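Housekeeping Practice, Unit 4: Cleaning Surfaces and Table Glass
Course handout, Isulton site
Prepared by Abena Acheampong, with changes to section 3 by Ximeng Luo

Bring this sheet to the practical. The session starts at 9.30 and we will be in the room with the side tables.

1. Looking before wiping

Most marks are missed because people start with the cloth in their hand. Stand still first and look across the surface from a low angle, then from above. Pale surfaces are the hardest. A single hair can lie in the middle of a pale panel and only show when you move your head. Scuffs are easier to see where the light is dull.

Sort what you find into two groups:
Loose: hair, lint, crumbs, soil, bits of dried leaf
Fixed: scuffs, rub marks, smears, dried drips

Deal with all the loose matter before you touch anything fixed. Grit caught under a damp cloth will scratch.

2. Loose matter on a tablecloth

Move plates and glasses off the cloth before you start. Lift them straight up. Do not slide them, as this drags crumbs into the weave and may mark the foot of the plate.

Use a dry brush and a flat pan, working towards yourself. Dark crumbs should be brushed lightly, as pressing can leave a stain. Finish by folding the corners in and shaking the cloth outside. Check that the corners lie flat when it goes back on.

3. Coloured and rimmed glass

Gold rims do not go in the dishwasher. Wash by hand in a plastic bowl, one piece at a time, in warm water with a little washing-up liquid. For moulded ridges use a soft brush and follow the lines outwards from the centre. Do not scrub the rim.

We use Benano liquid on the course. The dilution is 2 ml to 1,000 ml of water. Measure it.

Dry with a lint-free cloth. Hold the glass over something patterned to check for smears, as they show up more clearly against lines than against plain white. 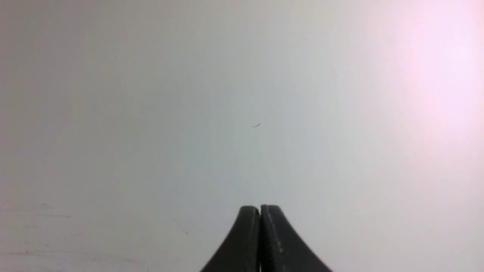
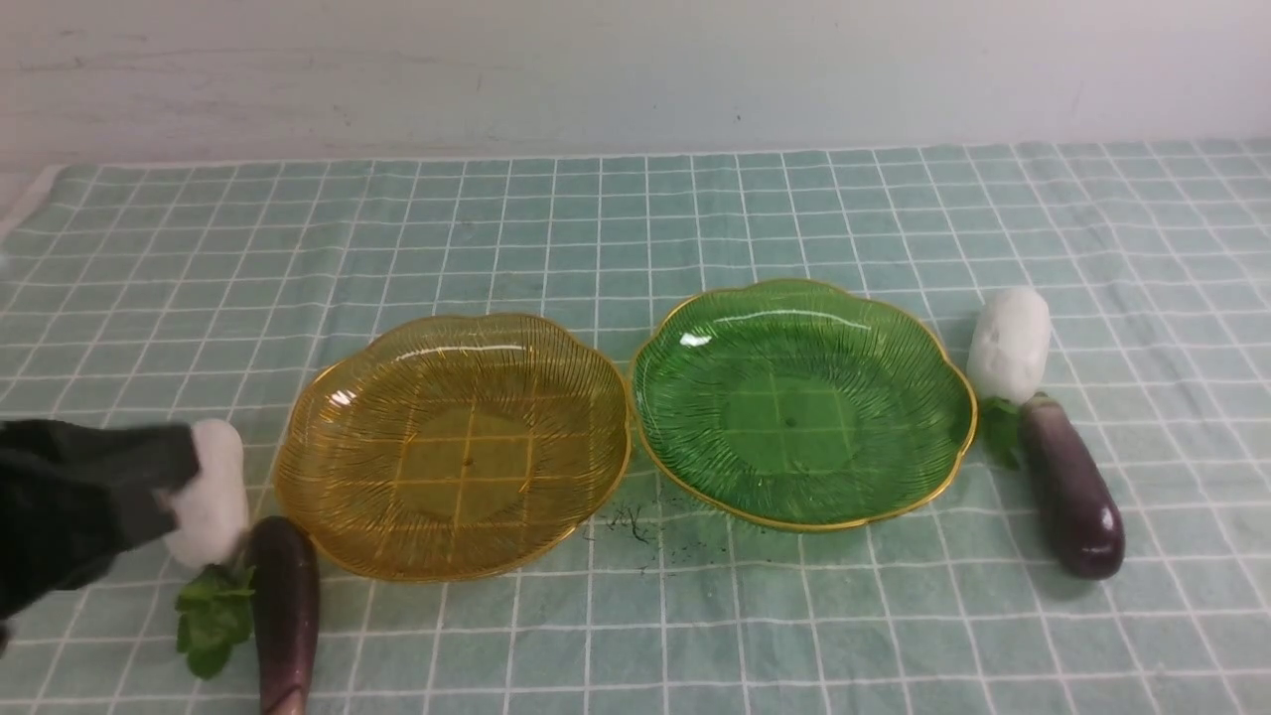

4. Written task

Write up the order of work for a table with a cloth and two glass plates on it, and loose debris between them. Give the tools for each stage. One side of A4 is enough. Hand it in to Ximeng Luo by the end of October.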